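The Red One from Bruvia

My aunt kept the ferry office in Zokcombe for most of her life, and when she died she left me the key to it. The office had been closed for years. The boats did not stop there anymore, because the company Joretti had built the new pier on the other side of the bay and everything moved there, also the bakery and the man who repaired bicycles.

I came in July, in the afternoon, with one suitcase. I planned to stay for two nights, empty the rooms, and give the key to the town.

The door opened easily. Inside it smelled of salt and old paper. There was the counter with the small window, the bench for the passengers, and on the wall the long board with hooks where my aunt hung the lost things. I remembered this board very well. When I was a child I was allowed to write the labels. Each thing that was forgotten on a boat received a number, and the number was written in a thick green book, with the place where it was found and the weather of that day. I never understood why the weather was important. My aunt said that people forget different things in rain.

The hooks were empty now, but the green book was under the counter, where it always was. I sat down on the bench and started to read it, and I did not empty any room that day.

Number 10 was a child's shoe. Wind from the west. It was collected after one week by a father who had carried the child the whole time, or so he told her. Number 126 was a cake in a box, and behind it my aunt had written only "eaten." I laughed aloud in the empty office. Number 585 was a letter without an address. She did not open it. She wrote that it was thick, and that it was found under a seat on the boat to Phetsri, and that the sea was flat.

The last number in the book was 649. It was a red cloth, left on the evening boat from Bruvia. In the column for the weather she had written "fog, cannot see the boat until it is here." In the column for the owner there was nothing, but she had made a small mark with a pencil, like somebody who starts a word and then decides against it.

I looked for the cloth in the drawers and found string, stamps, and a tin with foreign coins. I looked in the cupboard behind the stove. When it became dark I lit the lamp, and then I saw it. It was in the window, folded over the rail as a curtain. It had hung there all those summers and the side to the sea had become almost pink. From the room it was still red.

I took it down and held it on my knees. I tried to remember the year of the fog. I was nineteen then, and I had quarreled with my aunt about leaving, and I went on the morning boat without saying goodbye. I wrote to her from Bruvia that I would come home for the weekend. Then I changed my mind, but the letter was already sent. So she must have stood at the pier that evening, and the boat came out of the fog, and I was not on it. There was only this cloth on a seat.

Perhaps she thought it was mine. Perhaps she thought I had been on the boat and had gone past her without a word, and left it. I never asked what she thought about that evening, and in her letters she wrote about the price of coffee and the neighbor's goats.

Outside a ship went by, far away, to the new pier. Its lights moved slowly from one side of the window to the other. I waited until it was gone. Then I found a pencil in the drawer with the string, and I opened the book at the last page. In the column for the owner I wrote my name. My handwriting was not so nice as when I was nine.

I hung the cloth back on the rail, this time with the other side to the sea. In the morning I went to the shop and bought bread and a bucket, and some soap for the floor. The woman there asked me how long I was staying. I told her that I did not know yet, and she put a second loaf in the bag.
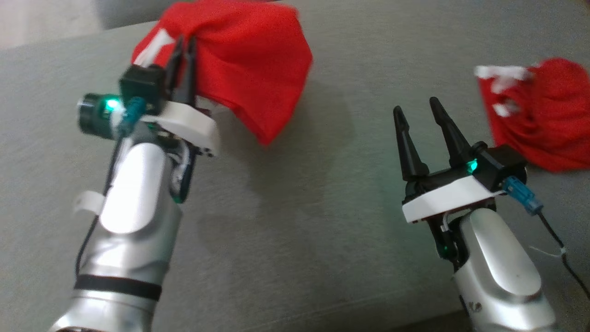

A red cloth with some white along its edge, lifted over light gray fabric.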